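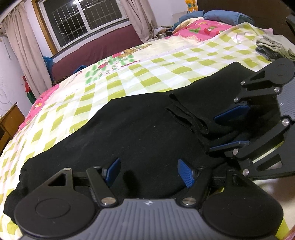 2 min read

Brostar has published February results for its cloth-handling software, tested on garments laid out on beds in occupied homes. Across 416 attempts, the system completed a full fold in more than half. Dark, crumpled fabric gave the most trouble — edges and seams are hard to separate when everything is one color.

The motion data came from hand-held grippers with two fingers each. Gallik, which supplies laundry equipment to hotels, will try the software on a shop floor in Briggs. Towels come first. Shirts are not scheduled.

Average time per garment was 4 minutes. Brostar gave no price or release date.

Comments (2)

prollelov_fan: 4 minutes a shirt is slower than my kid

dk: Does it cope with a patterned bedspread underneath? Mine would confuse anybody.

Contact | Copyright 2021 Prollelov | Back to top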